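Part 3: Getting your petition onto the council agenda

If you've come straight here from Part 2, you'll have your wording settled and a fair idea of who might sign. If you haven't settled the wording, go back and do it now, please! I've seen people collect three weeks of signatures and then change a sentence, and every one of those signatures had to be thrown away.

I'm writing from what I learned in Fludholm, where a few of us petitioned against the closure of the Egan Street polling station. Your own council will have its own petition scheme, so keep a copy of it next to you while you read and trust it over me wherever the two disagree.

Before you start you need:
The council's petition scheme, printed or saved
Your final wording
The name and address of one lead petitioner
A calendar of full council meetings

Setting up the signature sheets

1. Put the full wording at the top of every sheet. I mean every sheet, including the ones you think will only ever be a second page. Our first bundle had the wording on the front page only and the clerk sent the lot back.

2. Rule four columns: name, address, postcode, signature. Leave more room for the address than seems sensible (people round here have long house names).

3. Keep it to 10 signatures a sheet. You can squeeze in more, but the writing gets tiny and somebody at the council has to check it.

4. Number the sheets before you hand them out, and write down who has which. I lent sheet 6 to a neighbour in Primanden and had to go over on the bus to fetch it back.

Note: in our scheme anyone who lived, worked or studied in the area could sign, so a work address was fine. Yours may want people on the electoral register only. Look this up first.

Caution: don't sign for anybody else, even your own mother, even if she's on the phone telling you to. One line in the same handwriting as another is enough to get people asking questions about the whole petition.

Collecting

5. Work out your threshold and aim past it. We needed 90 valid signatures for a slot at full council and handed in 125, which felt like showing off until the checking was done and I saw how many had gone. Missing postcodes, mostly, plus a few people who had signed twice because they'd forgotten the first time.

6. Ask councillors early. Philomena Ó Súilleabháin, who sat for the Povitz ward, told me she'd much sooner hear about a petition from the people running it than read it in an agenda pack, and she was very decent about explaining the dates to me.

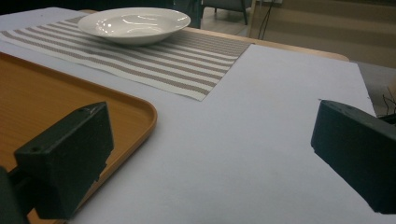
7. Stay off council property unless you've asked. Pavements were fine for us, the library foyer was fine once we'd written in, and the leisure centre said no. Don't collect anywhere near a polling station on polling day either, it's really not worth the row.

Handing it in

8. Count back from the meeting you want. Our scheme asked for petitions 10 working days before full council, and bank holidays don't count as working days. I was aiming for the May meeting and very nearly came unstuck, what with all the bank holidays.

9. Copy or scan every sheet before it leaves your hands, then keep the copies somewhere private. You've got people's home addresses there, so don't post pictures of the sheets online and don't use the list to send out leaflets.

10. Hand it over in person if you can and ask for a receipt showing the date and the number of sheets. If you post it, get proof of delivery.

11. Wait for the acknowledgement. It should tell you whether the petition has been accepted and which meeting it's going to. If you hear nothing after a week, ring democratic services and be nice about it, they're usually two people doing the work of five.

Note: a petition about a planning or licensing application normally gets treated as a comment on that application and won't go to full council at all. The same can happen if there's already a formal consultation running.

If it gets rejected

Ask for the reason in writing. Most of the ones I've helped with could be put right, and the commonest trouble was wording that asked for something the council has no power over. Mahsa Asadi had a bus fares petition turned down for that in January 2023. She changed it to ask the council to write to the bus company, collected all over again and got her slot.

Part 4 covers the speech, including what to do when the mayor's timer goes off and you're still on your first page.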